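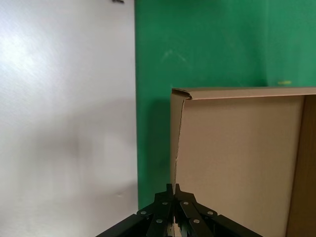 A plain corrugated cardboard box with a folded top edge, against a green background.

Corrugated box

A corrugated box is a container made from corrugated fiberboard, a layered paper material in which a wavy inner sheet, called the medium or fluting, is glued between two flat sheets called liners. In everyday American speech it is usually called a cardboard box, although people in the packaging trade tend to avoid the word "cardboard" and keep it for thinner, single-layer stock. Corrugated boxes are used for shipping, storage, moving house and store display.

Material

Most corrugated board is brown or tan, the natural color of unbleached wood fiber. The outer liner may be left plain or printed. Plain stock is common for general storage and for inner packaging that the buyer of the goods is not expected to keep.

Board is described by the number of walls it contains. Single-wall board has one layer of fluting and two liners, and is the usual choice for household boxes. Double-wall board has two layers of fluting and is used for heavier contents. Triple-wall board is found mainly in industrial packing, where it may take the place of a wooden crate.

The fluting is described by letter. C flute is a common grade for shipping boxes. B flute is thinner and resists crushing well, while E flute is thinner again and gives a smoother surface for printing. The flutes normally run up and down in the side walls of a box, since the board carries weight best in that direction. A box laid on its side loses much of its stacking strength.

Parts and construction

The side walls of a box are called panels. The pieces that fold over to close it are called flaps, and a line pressed into the board to guide a fold is a score. The most familiar design is the regular slotted container, which has four flaps at the top and four at the bottom. All of the flaps are the same length, and the outer pair meets at the center.

Other designs include the half slotted container, which has no top flaps and is often used with a separate lid; the tray, a shallow form with a flat base and raised sides; and the die-cut mailer, which is cut from one sheet and locks together without tape. Die-cut boxes often have tabs, rounded flaps and punched holes. The holes may serve as handholds, as vents for produce, or as slots for locking tabs, depending on their size and position.

Boxes are normally delivered flat. The manufacturer joins one edge with glue, tape or staples, and the user squares the box and closes the bottom. Flaps on a newly opened box tend to spring back toward the flat position — the board "remembers" its original shape — and are often bent past the score before packing begins.

Assembly and handling
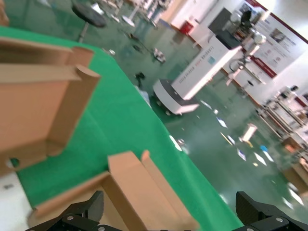 Folding is easiest on a flat surface at about waist height with enough room to turn the box. A cloth or mat over the table protects its finish from tape and from the rough edges of the board. For trays and other die-cut forms, the base is laid flat, the side flaps are raised, and the corners are brought together before any tabs are pushed in. Forcing a tab before the corner is square may crease the wall.

The Noria handbook on small-scale packing, compiled by Suha Yammine and Dorin Zamfir and last revised on 14/03/2021, recommends setting up all the boxes for a job before filling any of them. It also advises keeping offcuts, tape ends and other scraps off the floor, as paper on a smooth floor is a slipping hazard. The handbook lists 14 box styles in general use, among them a deep tray sold under the name Galanis and a mailer called the Femeo.

In a storage trial described in the same handbook, 300 boxes were kept stacked at the Zondari warehouse until July. Boxes stacked in straight columns kept their shape better than those laid in an interlocking pattern. The corners carry most of the load, and an interlocking stack places them over the weaker middle of the panels below.

Storage and reuse

Corrugated board weakens in damp air, and unused boxes are best stored flat and off the floor. A box may be used more than once if its panels are stiff and its scores have not split. Boxes with soft corners, stains or torn flaps are better suited to light goods or to recycling.

Before recycling, boxes are emptied and flattened. Small amounts of paper tape are generally accepted by recycling plants, while foam and plastic film should be removed. Board soaked with grease is often refused. Recovered fiber is used mainly to make new liner and fluting.

See also

Corrugated fiberboard
Folding carton
Packing tape
Pallet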